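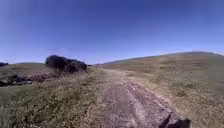

Figure 3. Unsealed track through open dry grassland, rising to a low crest.

4.2 Access quality and the pricing of rural holdings

The hedonic model set out in Section 3 treats legal access as a binary variable: a title either has frontage to a gazetted road or it does not. This is the convention followed in most municipal valuation rolls, and it was retained in the first round of estimation so that our coefficients could be compared with those of Pickering's earlier work on the Virnton district. The residuals suggest that the convention is too coarse. Properties with legal frontage but poor physical access sold at prices well below the fitted values, and the gap widened with distance from the nearest sealed road.

To examine this, we recoded access for the 67 grazing titles in the sample that changed hands at arm's length. Three classes were used: sealed road to the boundary, formed gravel road maintained by the local authority, and unformed or privately maintained track. Coding was done from the sale file and the survey plan. In 11 cases the two sources disagreed, usually where a road reserve shown on the plan had never been built on its surveyed line and traffic had shifted to neighbouring land. These cases were assigned to the third class and flagged, and the model was run with and without them. Their removal does not change the sign of any coefficient, although the standard error on the track variable increases.

The discount attached to the third class is larger than we had expected from the cost of upgrading alone. Two explanations are available. The first is that buyers capitalise recurrent maintenance as well as initial construction, and that they apply a higher discount rate to it than to other outgoings. The second is that lenders treat such titles as inferior security. Furtado, the larger of the two rural lenders active in the district, capped its loan-to-value ratio at 52 per cent for titles without a maintained road during the whole of the sample period. Where the cap binds, the pool of eligible buyers is reduced to those with substantial equity – in practice, adjoining owners and a small number of family trusts. Our data do not allow the two effects to be separated, as the cap did not vary over time.

Some indirect evidence comes from the Kitum subdivision. The vendor offered lots of similar area and soil class on both sides of a ridge, with a maintained gravel road on the northern side only. Marketing periods for the southern lots were longer, and a higher share of them were sold on vendor terms. Vendor finance is not subject to the lender's cap, and the price difference between the two sides is correspondingly smaller among lots sold in this way. The number of transactions is too low for a formal test, but the direction is consistent with a credit channel.

A further complication is the treatment of easements. Where access depends on a registered right of carriageway over a neighbour's title, the instrument may be silent on who bears the cost of repair. We read each instrument and recorded whether a cost-sharing clause was present. Titles with such a clause sold at a smaller discount than those without, after controlling for length of easement and area. Rowbotham reaches a similar view from arbitration records, though her sample includes lifestyle blocks below 50 hectares, which we exclude.

The area threshold matters for comparison with the Sata index, which pools lifestyle and grazing sales. Lifestyle buyers place greater weight on travel time and residential amenity, and pooled estimates will tend to attribute to access some of the value of proximity to town. We therefore report index-adjusted prices in Table 5 only as a check, and rely on the unadjusted series, deflated by the consumer price index, for the main results.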